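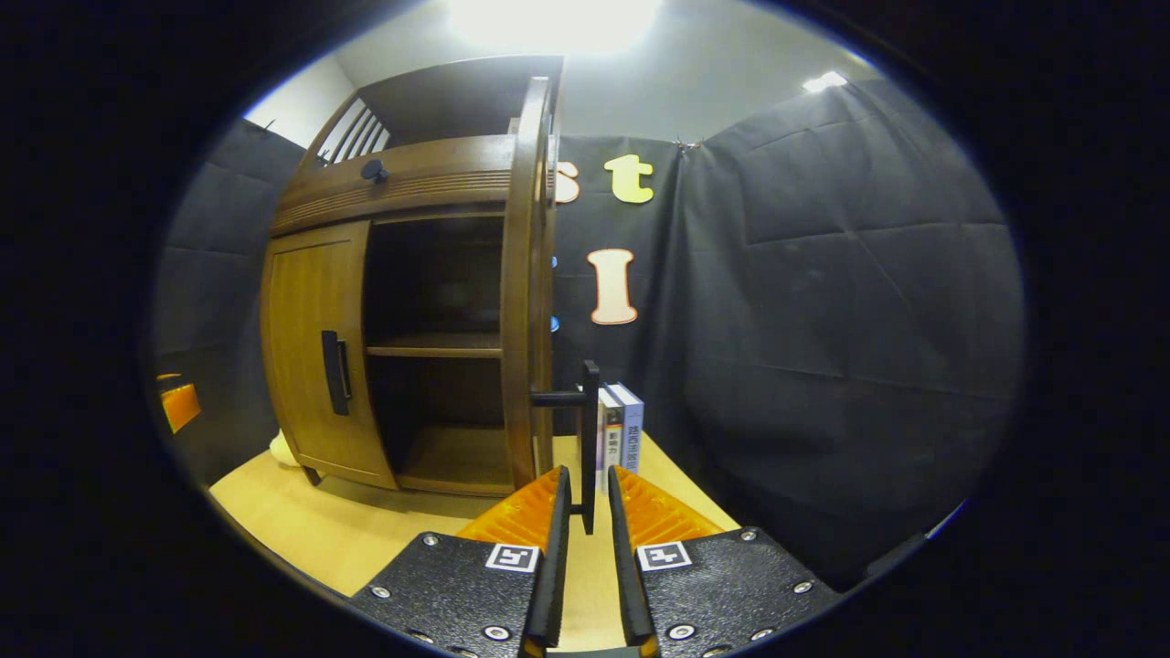 Figure 2. Bow-fronted tabletop cabinet, right-hand door open.

3.2 Curved doors and what people do with them

Small cabinets that stand on a table rarely get much attention in studies of household storage. We think they deserve a great deal more! Of the 118 pieces measured in the Istholm homes, the bow-fronted ones gave us the richest material by far, and we returned to them long after the flat-fronted boxes had been written up.

The curve changes almost everything about how the piece is used. A flat door can be pulled from nearly anywhere along its free edge, but a curved one swings its whole belly out into the room, and people quickly learn to clear a space in front of it. The cabinet in Figure 2 is a fine case. Its doors carry slim black upright handles, and with the right-hand door fully open the panel stands nearly edge-on to the viewer, so the handle ends up well forward of the compartment. Several householders told us they had caught a sleeve on a handle like this, and one had moved her bread board to the other end of the table for that very reason.

Inside, a single horizontal shelf splits the compartment into an upper and a lower space. We had expected the upper one to hold the things used daily. In the Hudec household it was the other way round (cups below, letters and spare keys above), and once we began asking, the same habit came up in 9 other homes. Tatiana Štěpánek, who carried out the interviews, suggests that a seated person sees the lower space first, and her seating notes bear this out rather beautifully.

The top deserves a word too. A thick rounded band with fine horizontal grooves runs above the doors, and over it rises a little slatted gallery. Such rails are often dismissed as trimming. In our diaries they were busy places: post was propped against them, spectacles were left behind them, and one family at Jurkudus kept a whole row of seed packets there from February until planting.

Across the full set of diaries we logged 2,969 openings. Bow-fronted cabinets were more often left with one door open than with both, and the open door was usually the right. Whether this comes from handedness or from where the table stands in the room we cannot yet say, and it is a question we would dearly like to take further. The cabinets made by Sarnovwood, which were sold with a left-hand door that bolts from the inside, were left out of this comparison and are treated separately in Section 3.4.

Shares 9 | Comments 2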